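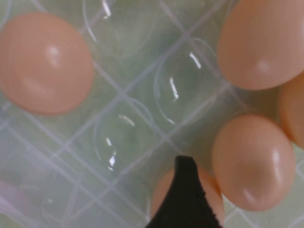 Fig. 1. Brown eggs in a clear plastic tray.

Home | Courses | Handouts | Reading Room | Contact

Filed under: Household Management, Food Storage, Handouts

Week 3: The Egg and Its Container

Last updated 6 September 2023

Read this before the practical. It covers the tray, the shell, the refrigerator and the carton, in an order that made sense when the course began and has been left alone out of respect.

1. The tray

An egg container has one job, which is to keep eggs from meeting each other. Two eggs knocked together will usually produce one cracked egg, and it will be the one you were planning to boil. In Fig. 1 the cups are molded into the plastic, with ridges crossing between them. Those ridges deserve more of your attention than the cups. A flat sheet of thin plastic bends if you look at it sternly. Fold the same sheet into ridges and it becomes stiff enough to be useful, a trick you will meet again in Week 5 under cardboard.

Clear plastic lets you look over the eggs without touching them. What it shows you is the upper part of each shell. A crack on the underside sits in its cup and waits for breakfast. When you check a tray at the store, turn each egg a little where it sits. An egg that won't turn has probably leaked and glued itself down, and you should put the tray back and look innocent.

Paper pulp cartons hide everything but cushion better and soak up a small leak. Plastic trays hold the leak for you until you tip them. The Fullwood reading argues for pulp at considerable length. The Kasavix reading argues for plastic, at greater length. You are asked to skim both and take a side you can defend for one page.

2. Shell color

Shell color depends mostly on the breed of hen. Brown eggs are not healthier than white ones, whatever your aunt was told. Brown eggs may cost more, partly because many of the hens that lay them are larger and eat more, and partly because people will pay it. The eggs in Fig. 1 run from peach to salmon, and one at the right looks a shade darker. Variation within a batch is ordinary and tells you nothing about the yolk.

A matte shell is also no cause for alarm. Students in the January section wanted to grade eggs by shine. Please don't.

3. Which end up

Pointed end down. The air cell is at the blunt end, and keeping it on top helps the yolk stay near the middle. This matters if you make deviled eggs for people who judge you. For scrambled eggs it matters very little, but the exam covers it.

4. Cold storage

Once an egg has been refrigerated, keep it refrigerated. A cold egg left on the counter sweats, and moisture on the shell makes it easier for bacteria to get in. Use a shelf toward the back. The egg rack in the refrigerator door is a fine place for batteries — the temperature there goes up and down every time someone opens the door to see whether there is anything new to eat.

Don't wash store eggs again at home. In this country they have already been washed, and your sink is not an improvement.

Keep the container they came in. It carries the date, it slows the uptake of smells from the onion you forgot, and it spares you the decorative ceramic holder, which costs more than the eggs and chips.

5. Practical (kitchen lab, Ruststead building)

Work in pairs. Each pair gets 10 eggs, a plastic tray and a pulp carton.

Check every egg on all sides and write down what you find before moving it.
Move the eggs from tray to carton, one at a time, pointed end down. Hold each at the sides.
Carry the carton to the cold room and back at a normal walking pace.
Check again. Record any new cracks, including the ones you would rather not.

Cracked eggs go in the bowl by the sink, not in a pocket. Wash your hands before and after.

Reading: Brynjólfsdóttir packet, page 271, on stacking. Bring your page on pulp versus plastic to the next meeting, stapled.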